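Liltitz メープル集成ボード 厚手タイプ

商品番号 3567
ブランド:Liltitz(リルティッツ)
カテゴリー:ボード・天板/作業用
在庫:あり(火曜日は出荷をお休みしています)

板です。先に申し上げておくと、光りませんし、アプリとも連携しません。充電の必要がない点を長所に数えてよいのなら、長所はひとつ増えます。

Liltitzのメープル集成ボードは、細長い材を横に並べて接着し、一枚の大きな長方形に仕立てた作業用の板です。机の上に置く、台の上に置く、棚の上に置く。使い方の説明はだいたいこれで終わってしまうので、残りは木の話をします。

メープルは白っぽい木と思われがちですが、実際に並べてみると、クリーム色、蜂蜜色、もう少し日に焼けたような色と、かなり足並みが乱れます。当店では色合わせの選別をしていません。濃い帯が一本通っているものもあれば、二本のものもあります。小さな節や斑点も残したままです。「届いた板に節がありました」というお問い合わせを毎年いただきますが、はい、あります。木でしたので。

表面は平滑に仕上げ、オイルを薄く一度だけ塗っています。つるつるの鏡面がお好みの方には、同じ棚にあるPonexの樹脂ボードをおすすめします。あちらは何年たっても同じ顔をしています。
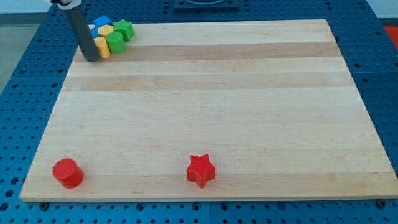 青い穴あきテーブルの上に置いたメープルの板。奥の隅に小さな色つきブロック。

大きな面が一枚で使えるので、細かいものを広げる作業に向いています。積み木、模型の部品、ボタンの仕分け、途中で飽きたジグソーパズル。淡い色の上では、色のついた小物がよく目立ちます。反対に、淡い木の小物はよく紛れます。白木の駒で遊ぶ方は、その点だけご覚悟ください。

厚みについて。薄い板は軽くて安く、ある朝なんとなく反っています。このボードはしっかり厚みをとりました。そのぶん重いです。ご注文の前に、置き場所と、運んでくれる人の機嫌をご確認ください。厚みがあっても、直射日光や暖房の風に当て続ければ木は動きます。片面だけ濡らして放っておくのもやめてください。

固定について。平らな台に置くだけなら、そのままで使えます。ずれては困る作業には、Godoyの滑り止めシート(別売)か、お手持ちのクランプをお使いください。板に金具用の穴はあけていません。ご自分であけるのは自由ですが、あけた穴は返品できません。

お手入れ
・ふだんは乾いた布で拭く
・汚れたら固く絞った布で拭き、立てて乾かす
・かさついてきたらオイルを薄く塗り足す
・食洗機に入れない(入る大きさの食洗機をお持ちでも)

お客様の声
「もっと白いのを想像していました。最初の週は濃い筋ばかり気になりましたが、今では物差し代わりに、部品をその筋に沿って並べています。重さは書いてあるとおりでした。もう少し大げさに書いてもいいと思います」
Cremilda Marinho様

よくいただくご質問

まな板として使えますか。
作業用としてお作りしています。パンを切るくらいなら板は怒りませんが、食品用の試験はしていません。

二枚並べて使えますか。
使えます。ただし色は揃いません。隣どうしの板が他人に見えることもあります。

傷がついたら直せますか。
浅い傷なら目の細かい紙やすりで木目に沿って軽く研ぎ、オイルを塗ってください。深い傷は、愛着と呼ぶ方もいらっしゃいます。

裏面も使えますか。
表と同じ仕上げです。どちらを表と呼ぶかはお任せします。

配送と返品
配送はTrondia便でお届けします。大型扱いのため、一枚ごとに追加送料1000円を頂戴します。ご注文から11日以内に発送し、到着後29日以内で未使用のものに限り、返品をお受けします。返送の際は元の箱をお使いください。箱も大きいので、つい先に畳んで捨てたくなりますが、返品期限までは物置の隅にでも置いておいてください。

関連商品
Liltitz 仕上げ用オイル(小缶)
Godoy 滑り止めシート
Ponex 樹脂ボード(節なし)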